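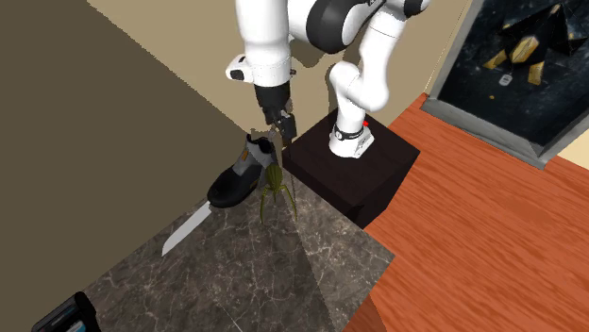
Marbre gris et sol en bois orangé, à leur rencontre.

Liste Gavura – pierre et bois dans la maison
Objet : Re: raccord entre marbre et parquet
27 avril 2025

Bonjour à toutes et à tous,

Je réponds à la question posée hier, en m'excusant d'avance pour mon français, qui n'est pas ma première langue.

> Nous refaisons la cuisine à Juvine. Le marbre doit toucher
> le parquet sur 519 cm, sans seuil. Mon poseur veut remplir
> le joint avec du mortier, comme entre les dalles. Est-ce
> raisonnable ? Et quel produit pour protéger le marbre ?

Pour le mortier, je vous le déconseille. Le bois gonfle et se retire avec les saisons, le marbre presque pas, et un joint dur finit par se fendre. Chez moi il s'est ouvert après le deuxième hiver. J'ai fait gratter le tout et mettre un joint souple de 7 mm, avec un fond de joint en mousse. Il convient de laisser le parquet s'habituer à la pièce avant de le poser, ce que mon premier poseur n'avait pas fait.

Il faut également vérifier que les deux surfaces arrivent à la même hauteur une fois le parquet poncé. Le ponçage enlève un peu de bois et on l'oublie facilement.
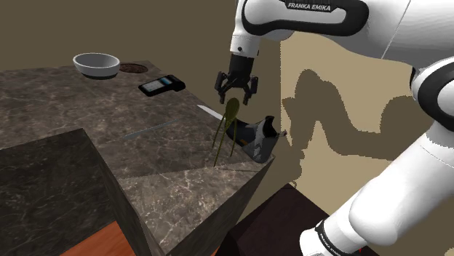 Protection du plan de travail

J'ai utilisé l'imprégnation de chez Skarnura, 22 euros le bidon. On passe deux couches fines et on essuie bien l'excédent. Elle ne protège pas contre le citron ni le vinaigre : les acides attaquent le calcaire lui-même, et la marque mate reste. Sur un marbre brun foncé, elle se remarque beaucoup. Pour le nettoyage, je prends seulement le savon neutre Mkhize.

Je serai absent en mai, mais je lirai vos réponses à mon retour.

Bien cordialement à la liste

Rechercher dans les archives Mots-clés OK

Commentaires des lecteurs

Merci, je transmets au poseur. Il n'est pas content, pour le mortier.

Et le liège, pour le joint ? Chez nous il tient bien, mais il a foncé.

Attention à la silicone ordinaire, elle peut tacher le marbre. Demandez celle pour pierre naturelle.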